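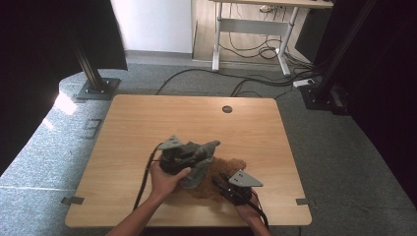 Merkbridge Shared Workshop, visit notes

I spent a Thursday at the Merkbridge workshop in October to look at the cloth-handling build that Lorraine Waaka has been running there with two other members. I had read the build log and wanted to see the hardware before ordering parts for my own. These notes cover the handheld grippers, the cloth work and the recording setup. The arms are not finished and I did not see them move.

The build is called Drolport. The plan is to record a person folding, sorting and picking up household fabric with a pair of handheld grippers, then train a policy on the recordings and run it on two arms fitted with the same fingers. The fingers are the only part that has to match exactly between the handheld version and the arm version. Everything behind them can differ, and does.

Grippers

Each handheld unit is a black, boxy body with gray triangular metal finger plates at the end, drilled with small holes. The drilling matters if you want to copy the design. Pads are changed often, and the holes let a pad be screwed on without glue. The current plates are revision 3. Revision 2 flexed at the tip under a hard squeeze, which threw off the opening measurement.

Both units are wired. A black cable runs out of each one and down past the wrist. Waaka tried a battery version in the spring and dropped it: it was heavier, and the two clocks drifted apart over a long session. The cost of the cable is that it drags across the table and sometimes catches under the cloth. They route it toward the operator and accept the occasional lost take.

I used the pair for most of the morning. Weight is fine for the first half hour. After that the left hand gets tired, particularly with the palm turned up, which is the natural position for lifting a bunched cloth from one side. A trigger return spring one step softer would help. Waaka agreed but does not want to change it in the middle of a set.

Cloth work

The task that day was separating two fabrics piled together, a crumpled dark gray cloth on top of a brown shaggy one. The gray one is easy to lift. The brown one is the problem. The pile gives the fingers plenty to hold, but it hides the edge, so it is hard to tell whether you have one layer or two. My habit was to lift with the left, look, and then go in with the right. Waaka's takes are shorter than mine and she rarely stops to look.

The session log stood at 1629 takes when I arrived. A take is rejected if a gripper leaves the tracked volume, if the cable snags, or if the operator touches the cloth with a bare hand. The last of these was my most common fault.

Station

The work surface is a light wooden tabletop with rounded corners and a small cable grommet hole toward the far side. Small metal brackets stick out at the two near corners. Black metal posts stand on base plates beside it, and dark curtains hang at the sides. The floor is speckled gray carpet, which I would not have chosen for a tracked setup, but Waaka reports no drift she can put down to it.

Daylight is less well controlled. Sun reaches the carpet on the left side, and the exposure is locked, so a take recorded at 10 a.m. and one from late afternoon do not look alike. She keeps both, on the grounds that the arms will have to work in the same light.

Cabling is the weakest part of the station. There is a tangle under the standing desk at the back, and one line crosses the carpet to the left side of the table. I stepped over it all morning. A floor channel would fix it.

Software

Recording runs on Urnex, the group's own logger, which writes gripper opening, pose and video to one file per take. Playback is good. Export is slow: a batch of 18 takes took around two minutes on the workshop machine. The converter for the arm side comes from Berisha, a member who was away, so I could not ask about the frame offsets. They are set by hand in a config file and the comments are out of date.

For my own build I will copy the finger plates and the rejection rules, and use a lighter body. Waaka is sending the plate drawings once the hole spacing has been checked against the arm mount.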